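Hi all, quick update on the junior golf program at Seltton, covering everything through the end of March.

We're in good shape! Of the 172 kids who signed up, most are still turning up for the short-game sessions (the putting ones are packed, the bunker ones less so...). Skonura came through with the practice mats, and I've got 20 of them down on the lower range already. The other lot is stuck on delivery, and I'm chasing it.
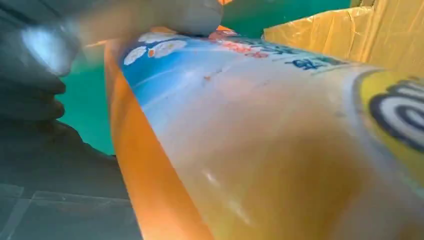
*Photo: Seltton Junior Golf*

Money next. You gave us $3,000 for the spring block and I've spent a bit over half, nearly all of it on range time and the bus to Nagano Links. The bus cost more than I'd budgeted, so I've moved the second trip to May and we'll share a ride with the Fotetti club, who were really nice about it.

Six of our players got through to the regional qualifier, which I did not see coming this early! Two of them only picked up a club last summer. I'd love to cover their entry fees out of what's left, if you're okay with that. Could you let me know before entries close in April? I'll send the receipts with the next report, plus the attendance sheets I still owe you from the winter.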